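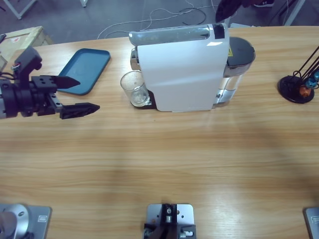

FOOD AND DRINK

Where does coffee come from?

Have you ever smelled coffee in the kitchen early in the morning? Lots of grown-ups love the stuff! A coffee machine can make a cup very quickly, but the coffee inside has been on a huge trip first, and it starts with a fruit.

Yep, a fruit! Coffee grows on a leafy tree with shiny green leaves and white flowers that smell a bit like jasmine. After the flowers drop off, little green fruits grow in their place. They slowly change colour, and most kinds turn bright red when they're ripe. People call them coffee cherries (they aren't related to the cherries in your lunch box, though).

Squeeze a ripe one and out pop the seeds! There are usually two, sitting with their flat sides together. We call them coffee beans, but they're really seeds. Sometimes a cherry has just one small round seed, and that's called a peaberry.

Coffee trees don't like frost, so they grow best in warm parts of the world. Brazil, Vietnam, Colombia and Ethiopia all grow heaps of coffee, and there are farms in Australia too, mostly in Queensland and northern New South Wales.

Once the cherries are picked, the fruit is taken off and the seeds are dried. They're a pale grey-green and smell more like grass than coffee! Then comes roasting. The beans tumble about in a very hot drum, turning yellow, then brown, and then they start to crack like popcorn. What a noise!

Last of all, the beans are ground up and hot water is pushed or dripped through them. The water picks up the flavour and the colour on its way.

WORD TO KNOW
Caffeine: something in coffee that makes people feel more awake. Coffee plants make it to help keep hungry insects away!

Written by Manju Solanki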